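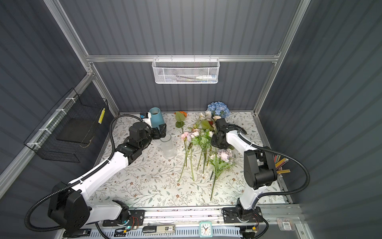
The tabletop, with leaf-print mat and a vase of water.

Griltham Toys is looking for a Play Tester Coordinator (part-time, Haverford workshop)

We make small wooden and cloth figures, the playsets they live in, and the little storybooks that explain why the badger has a suitcase. Our current line, Udivden, is a village of 30 characters. The next one is called Fimton and it is late. We would like someone to help us find out what children think of it before we make several thousand of them and have to store the mistakes in the hallway.

What the job is

You will run play sessions for children ages four to ten, in small groups, at our workshop and sometimes at libraries and schools. You will put toys in front of them, say very little, and write down what happens. The saying very little is harder than it sounds. Our last coordinator lasted 8 months before she told a six-year-old that the lighthouse keeper was supposed to go in the lighthouse. (He had been put in the oven. He was happy there. We now sell an oven.)

Afterward you will type up your notes and present them to the design team, who will nod and then defend the hinge. You should be able to bring up the hinge again the following week.

You will also:
– book sessions and answer emails from parents
– keep track of signed permission forms
– check that every prototype that went into a session came back out, with its hat
– sort the spare parts drawers, which are labeled according to a system designed by someone in 2011
– read draft storybooks out loud and report where the listeners wandered off

What we need from you

Experience with groups of young children, paid or otherwise. Raising your own counts, and so does camp, babysitting, or teaching Sunday school. Clear writing. We don't need reports that say the children "engaged positively with the product." We need reports that say two of them used the bridge as a hammer.

You will have to pass a background check, which we pay for. You should be able to lift a box of playsets and sit on the floor, then get up again without making a speech about it. A driver's license helps for the library visits.

A degree in child development would be welcome. So would a complete lack of one. Please don't apply if you collect toys and keep them in the packaging. We have nothing against you – you're a good part of our holiday sales – but you will find the sessions upsetting.

What you get

30 hours a week, with most afternoons spoken for and most mornings flexible. Paid vacation, a fair hourly rate that we will tell you in the first phone call, and health coverage after your trial period. You also get a discount on everything we make. Your nieces and nephews will be pleased until they're about twelve.

The workshop is on the second floor above a tile store. There is parking behind the building and an elevator that works at its own pace. Coffee is free. The good mugs are not shared, but you'll be issued one.

How to apply

Write to Maja Żak, who runs product testing, by the end of March 2019. Send a résumé and one page about a toy you loved and what you did with it that the box didn't suggest. Please keep it to one page. For our last opening we received 118 applications, and a man sent us eleven pages on a plastic crane. It was very good, and we still haven't finished it.

If we'd like to meet you, we'll invite you to sit in on a session and take notes, and we'll pay you for the afternoon. Maja replies to everyone, including the no's. If you're bringing a prototype of your own to show us, leave it in the car.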